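I work in a place that takes old office computers apart. Memory, drives, power supplies, all goes to different boxes. I want to write a few posts about what changed since the robot arms came, because people ask me and I always give a too short answer. 1/

The shop is Lanton, the hall at the back of the Jivlow estate. When I started in the trade we did everything by hand, with a screwdriver and a headlamp. The evening felt very long in the wrists. 2/

The arms were put in last November. We were told in a meeting that no one would lose the job. I did not fully believe it. Until now it is true, but the job is not the same job, and I think this should have been said in the same meeting. 3/

Before, I was paid for my hands. Now I am paid more for my eyes. I prepare the case, I watch, I decide if a part is good to sell or only good for scrap. When an arm stops, I must find out why. 4/
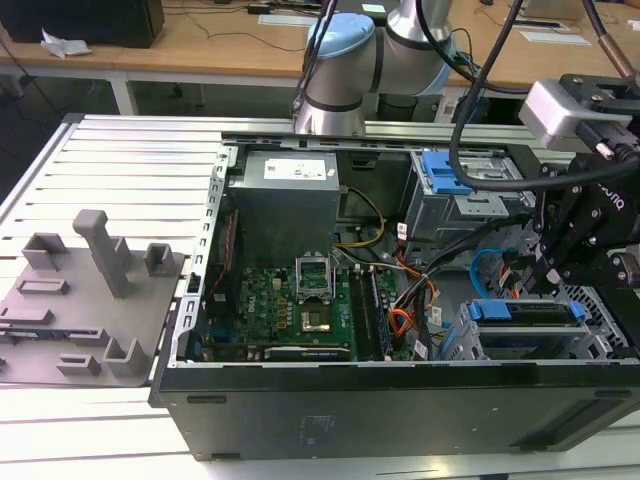 Cables are still the hard thing. A screw is always a screw, but every cable lies in its own way, and two computers of the same model can look quite different inside. A person pushes the wires aside without thinking. For an arm you have to think about it beforehand. 5/

Last month we had 729 towers from one customer, Meesuk, all the same type. With such a batch the arms are very good and I was almost bored. Then came a mixed pallet from Laker and I was running the whole day. 6/

The training was 6 days. I would have liked more. We learned the screen and the stop button very well, and the reasons for the errors not so well. Those we wrote down ourselves, in a paper notebook which lies by the kettle. 7/

My older colleagues are divided. One says his back is better than in ten years. Another misses that you could talk during the work. Now you listen for the sounds of the machine, so you talk less. I agree with both of them. 8/

About money: we got a small rise for the new tasks, after we asked for it two times. If your workplace is getting arms too, please ask before they are installed. After, it is harder. 9/

Somebody wrote to me, do you feel replaced? On some mornings a bit, yes. But I still know by the smell when a power supply is burnt, and for this they call me over. 10/

Tomorrow I start at 7 with the rest of the Laker pallet. If you have questions about the work I will answer in the evening, my English is slow but it arrives. 11/11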